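Flosbridge 2 review: good planner, rough edges

Posted Jan 24, 2026 by Golshifteh Dehghan

Quick one, writing this between runs. We moved our two-arm bench over to Flosbridge 2 from the old Plerico stack and I promised Nima Nikzad I'd put my notes somewhere other than his inbox.

What it is: motion planning plus a control layer plus an episode logger, one install. Bring your own policy. Bring your own perception too, mostly. The bundled cloth segmenter exists but more on that below.

Install. Fine. Two config files, one for arms and one for cameras. The arm file wants joint limits in radians, the camera file wants extrinsics in degrees. No idea who signed off on that. Cost me an afternoon and one very confused wrist.

Planner. This is why you buy it. Old stack treated the second arm as a static box, so anything near the middle of the table came back with no path found. Flosbridge plans both together and lets you set a priority arm. Set it to whichever one is holding cloth. The other one will wait instead of barging in. Replans are quick enough that I stopped noticing them, best thing I can say about a planner.

Towel folding is our main test and we stick to microfiber. Cheap, and every crumple is different. Corner picking is where the old controller fell apart, either stopped short or drove the fingers into the wood. The new contact mode has a soft stop in z and it's a real improvment. Default stiffness is too high for thin cloth though. Turn it down before you do anything else.

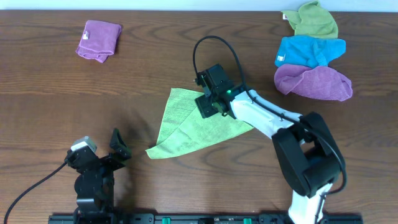
Right arm gripping the light towel, left arm open and clear of it. One folded, three still in the pile.

Cables. The planner knows nothing about them. You can add a keep-out volume over the wrist, a plain capsule, and it works, but it follows the wrist frame and the cable doesn't. So you either make the capsule huge and lose reach or keep it small and hope. I went small. Would love a proper cable model, the Silach people have had one in their simulator for ages.

Segmenter. Meh. Separate towels on bare table, good masks. Overlapping towels in a heap, it likes to merge neighbors, even when the colors are nowhere near each other. It also took dark grain in the tabletop for a fold edge more than once. Retraining on our own labels fixed the grain thing, didnt fix the heap. We swapped in our own model over the plugin interface and that part was painless — one class, one callback, done.

Logger. Quietly the best piece. Joint states, camera streams and planner decisions all on one clock, and you can scrub back to a bad grasp and see which candidate it rejected and why. We're at 2,268 episodes and the index still opens fast. Export to the Hassanpour format drops the gripper force channel without a warning, so check your files before you delete anything. I reported it, fix is promised for March.

Docs. Thin. The API pages are ok, the tutorials still show the version 1 menus. Support answered me the same day both times.

Annoyances, no order:
— emergency stop in the UI is under a tab. Put it on every screen please
— the priority arm resets to left after a restart
— the dark theme makes joint warnings unreadable

Would I go back to Plerico? No. Single arm pick and place, you probably don't need this, the price makes no sense for it. Two arms sharing one table and handling anything floppy, get the trial and spend your first day on stiffness and the keep-out volumes.

4 out of 5. Will update once the export fix lands.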